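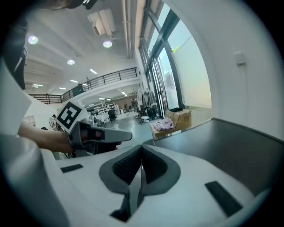
Should I wipe the balcony railing before or after I do the floor underneath?
Do the railing first. Dust from the top rail and the balusters drops straight down, and you'll only end up doing the floor twice.

Section 5. Mezzanine railing and overhead fixtures

I wrote this part after my second go at the upstairs level, so it's in the order that finally worked for me (the first go took all afternoon!). You'll want the Unska duster with the long pole, two soft cloths, a bucket, and the Vorik cleaner, the mild one.

1. Switch off the ceiling lights you plan to dust and let them cool down. I go have a coffee.

2. Start with the pipes and the duct. Pull the duster toward you in long strokes, and please don't push up on the duct, just let the bristles ride along it.

3. Dust the recessed lights and then the long fluorescent fixtures under the mezzanine. Dry duster only here, no spray.

4. Go up to the mezzanine and wipe the top rail with a damp cloth. Black metal shows every streak, so follow right behind with the dry one.

5. Work down the balusters one at a time. Pinch the cloth around each one and slide it to the bottom. Boring, yes, but I put the radio on and it goes by.

6. Finish with the curved white edge below the railing. Reach it from downstairs with the pole and a clean cloth clipped on.

CAUTION: Never lean over the railing to get at the outside edge. Shengli Guo made me put this one in capitals, and he was right.

Note: The Vorik bottle we buy is 790 ml and I get two full rounds out of it. Replacement heads for the duster are part number 582 in the Kragh catalog. The Vencombe ones look the same but they slip off the pole, I tried.

I do the whole job every May and then a quick rail wipe whenever I'm up there with a cloth in my hand anyway.

Last changed September 13, 2013: new part number in the note.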